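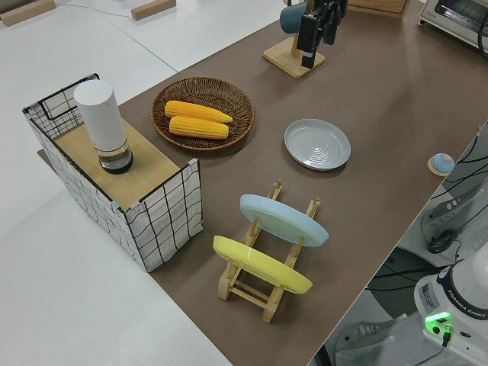 Home Organization, Unit 4: The Countertop
Handout prepared by Farzana Roy, Haltdale Adult Learning

Read this before the practical. Bring a pencil and a tape measure.

Most of what is sold as kitchen storage is more stuff. A rack, a stand, a basket and a tray all take up counter before they hold anything, and the catalogs are quiet about that. Our question in this unit is what each holder earns for the space it uses.

Holders and what they hold

A mug stand with one mug on it is a bad bargain. The mug could sit in a cupboard. If you drink from four mugs a day, fine, keep the stand.

Upright dish racks do better. Two plates on edge take less room than two plates laid side by side, and you can pull out the back one without lifting the front. I am less sure about racks as permanent storage. A stack in a cupboard is still tighter.

Wicker trays suit produce that gets eaten soon, such as a couple of ears of corn. They also collect crumbs, keys and mail. Check yours tonight.

The board-on-a-basket trick

Lay a flat board across an open storage basket and you have a shelf. The McKinnon reading is very keen on this. I'm not. Whatever goes on the board has to come off before you can reach what is underneath — and after a week you stop reaching. Use it for things you want once a season. Keep anything tall or partly glass off it unless the board sits firm on a stiff rim.

The Mallgate survey

You will see it quoted that people in Mallgate lose 38 minutes a week hunting for kitchen items. The sample was 29 households, all of them signed up for an organizing class. Treat the number with care.

For the practical

Measure your counter, then measure the footprint of every holder on it. Write both down. Do not tidy first — I can usually tell.

Unit 5 covers drawers.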